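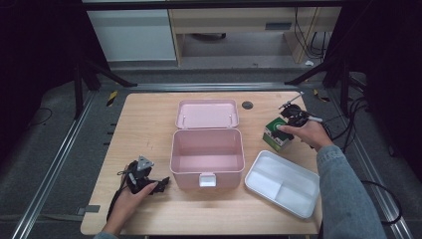 Storage Boxes and Divided Trays: Frequently Asked Questions

Homis Home Organizing, Plandville
Last updated 2022-02-25

These are the questions we get most often by phone and at the Ocampo Street counter about sorting small cartons, medicines, stationery and other loose household items into lidded boxes and trays. If yours isn't answered, write to Nestor Tan using the contact form.

CHOOSING A BOX

What size box do I need?
Put everything you want to store on a table first and group it. Then measure the tallest item standing up and the longest item lying down. The box should clear the tallest item by at least half an inch with the lid closed. Most people who return a box to us bought it before measuring.

Should I get a box with a hinged lid or a lift-off lid?
A hinged lid stays with the box and can't be put on the wrong one. It needs room behind it to open all the way, so check the depth of your shelf. A lift-off lid works better in a narrow cabinet. For a desk or table either one is fine.

Does the color matter?
Only for telling boxes apart. Many families give each person a color, or keep one color for first aid and another for craft supplies. Pale colors make it easier to see small things at the bottom.

Do you sell clear boxes?
Yes, in the two smaller sizes. Clear boxes should be kept out of direct sun if you are storing anything that fades, such as photographs or printed cards.

USING A DIVIDED TRAY

What goes in the tray and what goes in the box?
Use the tray for things you reach for every day. Use the box for the refills and for things that should stay covered. If you take one kind of tablet daily, for example, the open pack can go in the tray and the unopened cartons in the box. This doesn't apply in a home with small children. See the section on medicines below.

My tray has one large section and one small one. How should I split things up?
Cartons, tape and scissors go in the large section. Clips, batteries, keys and other small pieces go in the small one. Don't stack anything above the rim, or the tray will not slide into a drawer.

Can the tray go inside the box?
In some sizes. The Bondton tray fits inside the large Bondton box with the lid closed, but it does not fit the medium one. Measure the outside of the tray, including the rim.

PACKING

Should small cartons stand up or lie flat?
Stand them up if the box is tall enough, with the printed end facing you. You can read the names without lifting anything out. Lay them flat only when the lid won't close otherwise, and in that case keep it to 2 layers.

Should I keep the cartons at all?
Keep them for medicines, light bulbs, printer cartridges and anything with a date or a part number on it. Throw out the cartons from soap, tea lights and similar items and store the contents together.

How full can I pack a box?
Leave a little space. The latch should close without pressing on the lid. A latch that is forced every day will crack, and we don't replace latches broken that way.

Do I need labels?
One label on the front and one on the short side is enough. Write what is in the box in general terms ("bandages," "envelopes") so you don't have to change the label each time you restock.

MEDICINES

Can I keep medicines in one of your boxes?
Yes, in their original cartons and with the leaflet inside. Our boxes have a latch but no lock and are not child-resistant. If children live in or visit your home, use a locked cabinet. Follow the storage temperature printed on the carton, and don't keep the box in the bathroom or above the stove.

How often should I go through it?
Twice a year. We do a reminder mailing in September. Take everything out, check the dates, and ask your pharmacy how to dispose of anything expired.

CLEANING AND CARE

How do I clean the box?
Warm water and dish soap, then dry it with the lid open. Wipe around the hinge pins with a cotton swab. Please don't put boxes or trays in the dishwasher, as the lids warp.

The hinge pin has popped out. Is the box ruined?
No. Open the lid flat on a table, line the pin up with its hole and press with your thumb until it clicks. If the pin is snapped, we sell replacements in packs of 7.

Will the boxes scratch my table?
The bottoms are smooth, but grit underneath can mark a wood surface. Wipe the table first and lift the box instead of dragging it.

ORDERS AND RETURNS

Can I return a box I have used?
Within 70 days, clean and with the lid attached. Trays can be returned on the same terms. Labels must be peeled off.

Do you supply schools and offices?
Yes. We can fill orders of up to 2000 pieces from the Plandville warehouse. Ask Nestor Tan for the current price list and delivery dates.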